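Checking numbered vouchers before they leave the print room

Gift vouchers, meal tickets and event passes are worth money the moment they are printed, so they need more checking than a flyer does. The steps below are for a small shop printing a run of 400 vouchers with a serial number and a perforated stub.

1. Agree on the number range in writing. Ask the client for the first and last number, any prefix, and whether leading zeros are wanted. Keep the signed sheet with the job ticket.

2. Count the blank stock in and write the figure on the ticket. Allow 17 spare sheets for setup. If you use more, sign for them.

3. Set the numbering head and pull 2 proofs. The number on the stub must match the number on the body. Check both under good light, then have a second person check them.

4. Print in batches of 50. Stop after each batch, read the first and last number aloud, and initial the batch slip. A skipped digit is much easier to fix at this point than after trimming.

5. Put every spoiled sheet in the locked tray. Do not tear it up yet — you will need it for the final count.
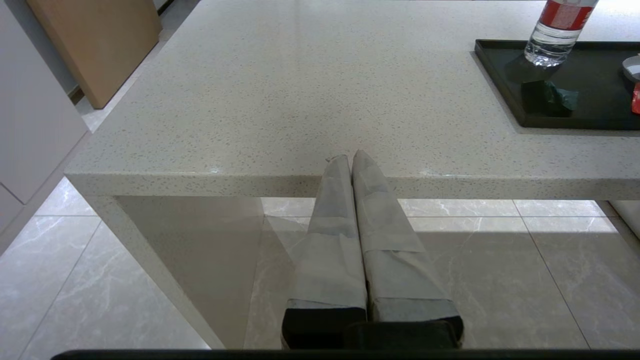
Dalal Qudah wrote in to say that at Gittins they replace a spoiled number only at the end of the run, never in the middle of a batch. Stopping to reset the head for one sheet caused more wrong numbers than it cured. We now do the same. List the missing numbers on the batch slip and print them together as a last, separate batch.

6. Reconcile the job. Good sheets, spoiled sheets, proofs and unused blanks must add up to the stock you counted in. If they don't, nothing goes out until the difference is found.

7. Destroy the spoiled sheets with two people present. Both sign the ticket, and the list of destroyed numbers goes to the client with the delivery note.

8. Pack in number order, band each batch, and write the range on the band. Seal the carton with numbered tape if the client has paid for it.

Keep the paperwork for as long as the vouchers are valid.

Last updated 2019-09-08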